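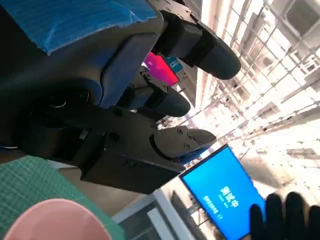 Black hand, three fingers, blue wrap over the back of the palm.

Saturday, March 28, 2026

Quick one tonight as the kettle's on and I've got to be up at 6.

Went to find the Fundale milestone. Finally. I've been meaning to since last June, when I saw it marked on the old county sheet at the library and thought, I've driven that road half my life and never seen a stone on it. Well there is one. It's in the hedge on the north side, past the turning for the quarry, leaning back so far it's nearly looking at the sky.

Parked at the chapel and walked. No pavement, mind the lorries. Took me three goes up and down the verge. In the end it was the bench mark that gave it away, the little cut arrow on the top edge, lichen all round it but the groove still sharp. The rest is very worn. I got FUNDALE on the left face and a number under it which might be a 2 or a 7. Right face has INDEN and nothing under that at all, it's flaked off. If anybody has an older photo with the mileage on it please send it, I'd love to know.

The county list has it as no. 141 and says "cast iron plate, missing". I don't think there ever was a plate. No fixing holes that I could find, and I had my fingers all over it. The lettering is cut straight into the stone. So either the list has mixed it up with the next one along, or somebody copied out the wrong line years ago and everyone's repeated it since. I've written to them. Will report back, though they took most of a year over the pump.

Then on to Inden, for the plaque on the old Bensaid mill. Much easier. It's on the front wall at head height next to the double doors, slate, and whoever looks after it has been round with a brush lately. The wording, copied down in the notebook so blame me for the line breaks:

BENSAID MILL
BUILT ON THE SITE OF AN EARLIER CORN MILL
IN ITS BUSIEST YEARS THIS MILL EMPLOYED
660 MEN WOMEN AND CHILDREN
OF THE PARISHES OF INDEN AND FUNDALE

I do like that it says children. A lot of them don't.

660 seems high to me for the size of the building but there was a second shed behind, where the flats are now, and a row of cottages running down to the water that were lofts as well as houses. You can still see the line of the shed roof on the gable if you stand by the bins. Worth a look. The mill race is dry and full of brambles, and the sluice has gone altogether – there was a bit of it left when I came a few years back, one post and some ironwork.

Things I didn't get to: the boundary stone up at Tamia, which is on the moor and needs boots and a better day than this one. Also the war memorial at Inden, as there was a wedding coming out of the church and I didn't like to go poking about with a notebook among the hats. I want to check the names on the memorial against the school roll, there are 53 on the roll board in the porch and I have a feeling the memorial has fewer. Next time.

Bus people: the Inden one doesn't stop at the chapel any more, you want the stop by the garage and then walk back. Over a mile I'd say. Verge is soggy.

Also, to the person who asked under the last post about the horse trough – yes it's the same trough, it was moved when they did the junction, and the inscription is now facing the wall. I konw. I got my phone down the back of it and you can read about half. Will type that up when I've worked out the second line, which is either "for the use of" or "for the rest of". Leaning towards use.

Right, tea. Tamia next if it ever stops raining, and I'll put the milestone rubbing up once its dried flat.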